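Can a machine do my chores yet? Your questions answered

Dremodo Home & Workshop Notes
Dec 7, 2024
275 shares | 116 comments

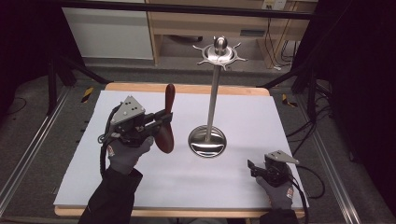

Since I started writing about household robots in April, the same questions have kept landing in my inbox, and I love every one of them. So I've gathered the ones I get most and answered them as plainly as I can. I'm a keen amateur with a shed and a lot of reading behind me, so take my guesses as guesses!

So, can a robot do the housework or not?

Bits of it. If your idea of housework is vacuuming a flat floor, you've been able to hand that over for years. If you mean picking up whatever is on the kitchen table, deciding where it goes and putting it there without breaking it, then no machine you can buy will do that reliably in an ordinary home today. What excites me is how much of the middle ground is filling in. Folding a towel, loading a rack, wiping a worktop: I've seen all of these done by two-armed machines, slowly, and sometimes very nicely indeed.

Why is picking things up so hard?

Try it yourself with a pair of kitchen tongs in each hand. Pick up a wooden spoon and hang it on a hook. You'll find you miss your fingertips terribly. You can't feel when the spoon starts to slip, you can't roll it round in your grip, and if you've grabbed it at a bad angle you have to put it down and start over. Most robot hands are closer to tongs than to fingers, and they have to do the looking and the deciding as well.

I did this one evening with a mug tree and four mugs. It took me ages and I chipped one.

How do they learn a chore in the first place?

Mostly from people. The old way was to write out every movement, which is fine for a machine that does one weld all day and hopeless for a kitchen. A popular way now is to have a person do the job many times over and record it. Sometimes the person steers the robot's arms from a distance. Sometimes there's no robot arm at all, and a person simply holds a gripper in each hand and works through the task with those, so that everything recorded is something a pair of grippers can manage. The software then studies the recordings and tries to do the same.

I find this wonderful, because it means a good teacher needs patience and steady hands and doesn't need to write a line of code.

Why practise on such dull little jobs?

Stands, pegs, racks, lids, blocks of wood. I know, it doesn't look like the future! But think about what goes into hanging something on a stand. You have to get hold of it the right way up, bring it over without knocking the pole, line it up and let go at the right moment. Add a second hand and there's the question of which one does what, and when the spare one should keep out of the way. Those same skills turn up when you hang a coat, rack a plate or put a tool back on its board.

How many times does a job have to be shown?

It depends on the job and on who you ask. My friends at the Banthorpe repair club set themselves a target of 200 goes at sorting spanners into a tray with a small hobby arm. They stopped at 199 when the kettle went on, and have never agreed whether the last one matters. The arm got decent at that tray, on that bench, under that lamp. When they moved the lamp it went to pieces. More variety would have helped them far more than more repeats, I think.

What about the workshop or the shop floor?

Here things are further along. A workshop can be arranged to suit the machine: parts come in the same tray, the bench stays put, and the cat doesn't sit on it. Gilani, the small joinery I visit for offcuts, has an arm that lifts finished chair legs from a rack to a sanding station. It does that all afternoon. It can't sweep up, it can't find the leg that rolled under the bench, and it has no idea what to do with a warped one, so a person still does all that.

If you run a small shop and you're wondering where to begin, look for a job with these features:
- the same few shapes, over and over
- nothing soft, floppy or see-through
- a mistake costs you a minute and not a finger
- somebody is nearby to sort out a jam

Which chores will go first?

My money is on laundry folding and clearing a table, in that order. Both can be done slowly while you're out, and a badly folded jumper harms no one. Cooking on a hot hob will take much longer. So will anything with small children or pets underfoot, and quite right too.

Should I wait before buying anything?

If you want floors done, don't wait. For anything with arms, I'd hold on and enjoy the show. When you watch a demonstration, ask whether someone was steering the machine, whether the video was speeded up, and whether it had seen that exact room before. A good team will happily tell you. I asked all three at the Jurnen open day and got straight answers, along with a very long chat about tea towels.

Will I be able to teach one myself?

I do hope so! That's the bit I'm most looking forward to. Everybody's kitchen is odd in its own way, and I'd like to show a machine once or twice that the big pan lives under the small one and have it remember. We're not there. But the tools for showing are getting simpler, and that cheers me up more than any dancing robot.

Can I send you a question?

Please do, especially if you've had a go at something at home and it went wrong. I read all of them, and I add new answers here when I have something useful to say.

Contact Dremodo | © 2024 Dremodo | Back to top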